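Making and Storing Vegetable Stock
Rullside Community Kitchen – Home Cooking Guides
Prepared by Jolene Whitcombe, Kitchen Education Office

Vegetable stock is the base for many of the dishes taught in our home cooking program, including barley soup, risotto and braised beans. The method given in this guide yields 2 quarts and requires a large pot, a fine strainer and a wide bowl. Participants who have completed the knife skills guide will find the preparation straightforward.

What you will need

2 large onions, skins left on
5 carrots, scrubbed
4 ribs of celery, with leaves
1 leek, green part included, well rinsed
6 parsley stems
1 bay leaf
8 whole peppercorns
3 quarts of cold water

Cabbage, broccoli and turnips should be left out. They turn bitter during long cooking and will cover the flavor of the other vegetables. Potatoes make the stock cloudy and are also best avoided.

Preparing the vegetables

Cut the onions into quarters. Slice the carrots and celery into pieces one inch long. Split the leek lengthwise and rinse between the layers, where grit collects, then chop it coarsely. Even pieces are not required, but very small pieces will break down and pass through the strainer.
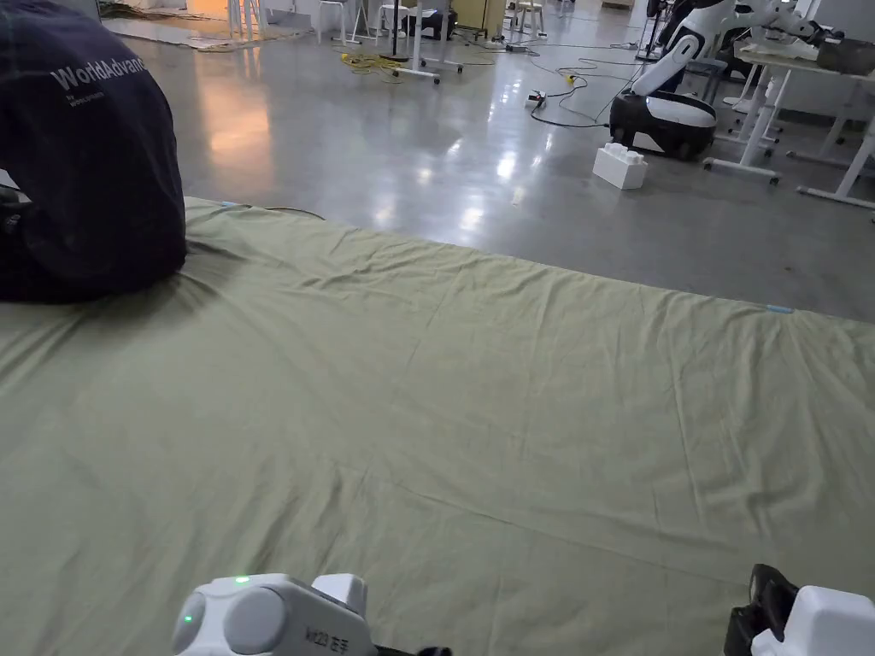
Warm two tablespoons of oil in the pot over medium heat. Add the onions, carrots and celery and cook for 18 minutes, stirring now and then, until the edges begin to brown. Add the leek and cook until it softens. Browning gives the finished stock a deeper color – those who prefer a pale stock may skip this step and begin directly with cold water.

Simmering

Pour in the water and add the parsley stems, bay leaf and peppercorns. Bring the pot slowly to a simmer, then lower the heat so that only a few bubbles reach the surface at a time. Leave the lid partly open. Cook for one hour. Skim off any foam with a large spoon.

Salt should not be added at this stage. Stock is often reduced later in a sauce, and salt added early will become too strong.

Straining and cooling

Set the strainer over the bowl and ladle the stock through it. Do not press on the vegetables. Divide the stock among shallow containers and place the bowl or containers in ice water, stirring until the steam stops. Refrigerate promptly. 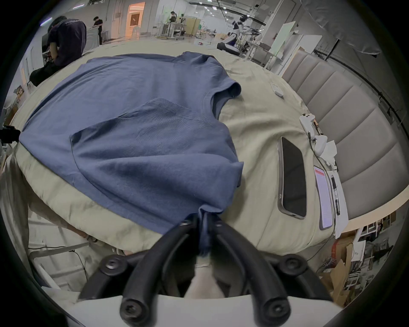
A blue-gray T-shirt, partly folded, on beige fabric.

Storage

Refrigerated stock should be used within 3 days. For longer storage, freeze it in one-cup portions, leaving half an inch of space at the top of each container. Label every container with the contents and the month – stock frozen in July should be used before the end of the year. Ice cube trays are suitable for small amounts needed in pan sauces.

Frozen stock may be added directly to a hot pot. If it is to be thawed first, place it in the refrigerator overnight.

Related guides

Barley Soup with Root Vegetables, by Ditte Ravn
Basic Knife Skills
Freezing Cooked Foods

Printed copies may be requested at the Rullside front desk under guide number 3185.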